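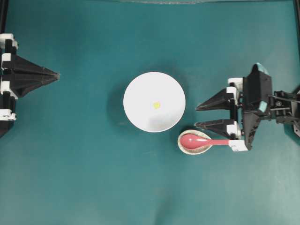 What size bowl do I need for porridge?
A bowl that holds 500 ml or a little more suits one adult portion, with room to stir in milk or fruit. The smaller dishes in the range are meant for sides, dips and toddler meals.

Bikby everyday bowls and dishes
By Stela Cozma
15 July 2026

Print this page | E-mail to a friend

The Bikby range is glazed stoneware made for daily use. The shape has a wide foot and a plain rolled rim, so the bowls stack without rocking and can be picked up with one hand. Bikby comes in white, oat and slate. White is kept in stock all year. Oat and slate are made in batches, and the next batch is due at our Sanside shop after the summer break.

All pieces can go in the dishwasher and the microwave. They are not suitable for the hob or under a grill. Let a bowl come to room temperature before filling it with boiling water, particularly if it has been in the fridge.
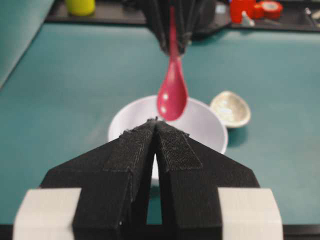 Metal cutlery will leave grey marks on the white glaze over time. These are traces of metal and can be removed with a cream cleaner and a damp cloth. Do not use wire wool.

Bowls are sold singly or in boxed sets of 5. Small dishes are sold in packs of 2. Lids for the small dishes were discontinued in June. The Tveit lids fit if you need a replacement, but they are slightly deeper at the edge and do not stack as well.

The range is packed at our Gratska warehouse in cardboard and paper. If anything arrives chipped, keep the box and send us the order number with a short note of what is damaged. We replace single pieces, so there is no need to return a whole set.

Cafés and nurseries ordering some 2000 pieces or more should ask for a trade price before placing the order.

188 shares
2 comments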